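Bought another plate. I know, I know. Kureden have been pushing their "everyday" picnic set for ages and I finally gave in and ordered one to see if there was anything in it. One plate, plastic, pink somewhere between salmon and coral, and 85p postage on top.

The blurb says it "brings a table to life". Does it? I have my doubts. I've been trying to clear my surfaces since December, and a plain white table with one round pink plate on it looks to me like a plain white table waiting for its dinner. The raised rim is sensible, I'll grant them that. Peas stay put. But the middle is very shallow, and I wouldn't trust it with soup or anything with a proper gravy.

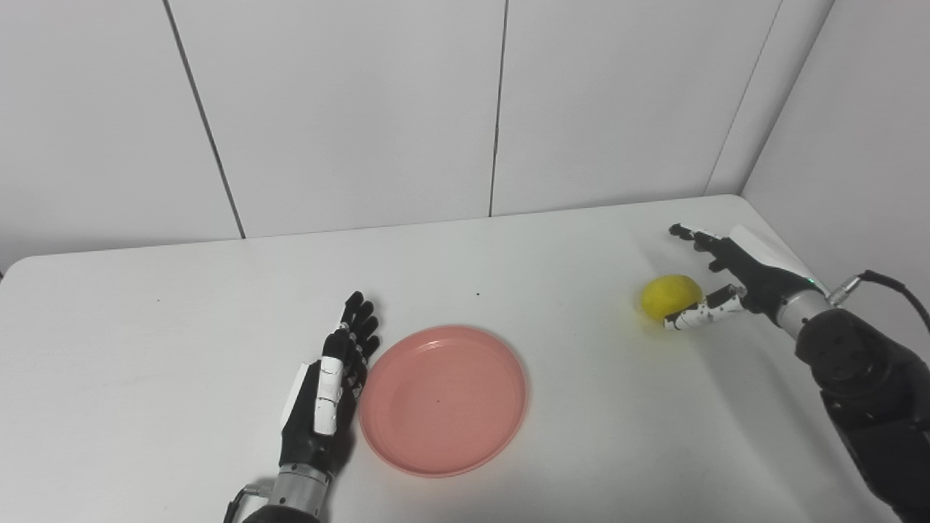
Kenza Ezzat reckons I'm being unfair, that plastic plates are for toast and cake and always were, and that her two from Stallen have seen 32 birthday teas without a crack. Fine. Mine has a month to prove itself. I'm not convinced the colour will survive beetroot, and I've heard "dishwasher safe" before, from Gilline, whose bowls came out shaped like crisps.

Beetroot on Sunday's leftovers plate first, then curry.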